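Robot Learning from Demonstration
Handout 5: Where the demonstrations come from

Papers like to say a robot "learned a task from 30 demonstrations." Ask who gave them, and with what. There are two common ways.

Hand guiding. You grab the arm and move it. It is cheap and quick to explain, and your own hands end up in the camera view, where they won't be when the policy runs. People also push harder than they think.

Remote control. You move a leader device or a headset controller and the arm follows. The view stays clean. The cost is feel: most setups give you none, so operators go slow, hover, and correct. The policy then learns to hover too.

The Purik set, which we use in Lab 2, has 42 episodes. The Begay report calls it "diverse." Read the episode list before you agree – almost all of it is one tabletop. A success rate measured on that table tells you about that table. The Jilik baseline has the same trouble and says less about it.

Things to check in any demo set:
- Did failed attempts get thrown out? By what rule?
- Was the operator the same person throughout?
- Can the camera see the object at the moment of grasp, or is the arm in the way?

Two views with a steel bowl on the table: 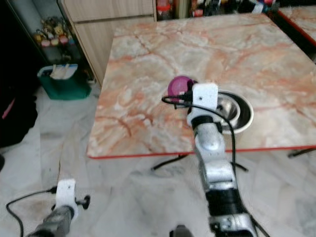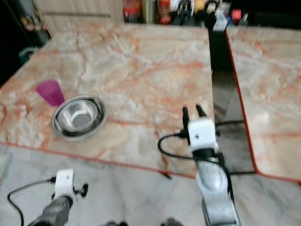 For next time, read the Darurthorpe notes on operator skill, sections 2 and 5. I don't buy their claim that smoother demonstrations are always better. A smooth episode may only mean an easy starting position, and they never control for it. Bring one objection of your own, in writing.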